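Ticket: Screws on orange part do not hold
Product: Ledesma desk kit
Opened by: Trinidad Tagle
Date: November 26, 2019
Status: waiting for customer

Good morning. I bought the Ledesma kit from Stevura and I have a problem with the orange printed pieces. The screw goes in well at first, then it turns and turns and never becomes tight. I tried 4 of the pieces and the result is the same. My driver has 20 steps on the ring and I used step 36 from your leaflet, but this step does not exist on mine – maybe the leaflet is for another model?

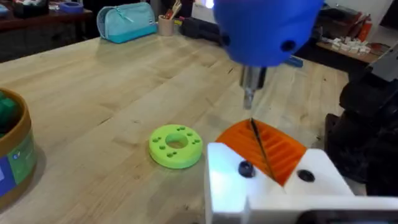

I have also read the Nivdale page about printed plastic. It says to make the first turns by hand. I did this on one piece and it was a little better, but still not good.

Reply from Ondumus support:
Thank you for the clear report. The number in the leaflet is a printing mistake, we are sorry. Please set the ring to 4, keep the speed low and stop when the head touches the plastic. Is the bit straight above the hole when you begin?

Trinidad Tagle:
I believe yes, but I will look more carefully. I add one more picture of the work on the table. The leaf piece is thin, so I am afraid to press hard on it. 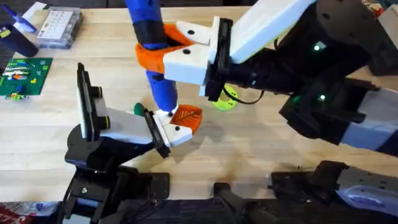 Blue tool with its tip on the orange leaf piece.

Reply from Ondumus support:
Please do not press hard on the leaf. If the holes are already too wide, we can send new pieces in January at no cost. Tell us which ones you need.

Trinidad Tagle:
Thank you. I will try step 4 first and write here again tomorrow.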